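Umurura Toy Library: Frequently Asked Questions
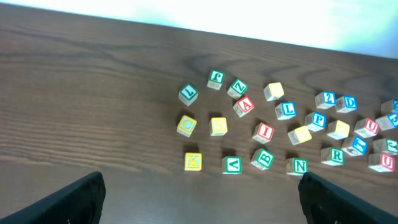 One parent wrote to us in November that she had driven past our door for two years and believed it was only for members of the church next to it. It is for everybody, so we made this page and we hope it answers the most usual questions.

Who can join?
Any family, grandparent or home carer who lives in Umurura or Culodora. If you live farther away, please ask us first. We usually say yes.

How much does it cost?
Membership is $54 for one year. For families with a concession card we can divide it in smaller payments. There is no joining fee.

How many toys can I borrow?
You may take 6 toys at one time, and puzzles are counted as toys. Big items, such as the slide or the play kitchen, are limited to one for each family.

How long can I keep them?
Two weeks. You can renew once by telephone or at the counter, if no other family is waiting for the same toy.

What if we lose a piece?
Please tell us when you return the toy. Many pieces come back later from under a sofa. We charge $2 for a small missing piece and we give the money back if you find it. Normal wear has no charge.

Do I need to clean the toys?
Yes, please. Wipe hard toys with warm soapy water and let them dry completely before you put them in the bag. Do not soak wooden toys, the colour can come off and the wood can swell.

Do you have toys for babies?
We have over 60 toys for children under one year. They are on the low shelves near the window, with a yellow sticker.

Can I donate toys?
We accept toys in good condition with all their parts. We cannot take soft toys or car seats. The Irotlow branch also receives donations in the morning.

Where can I park?
Behind the building, entrance from Daneshvar Lane. The ramp for prams is on the same side.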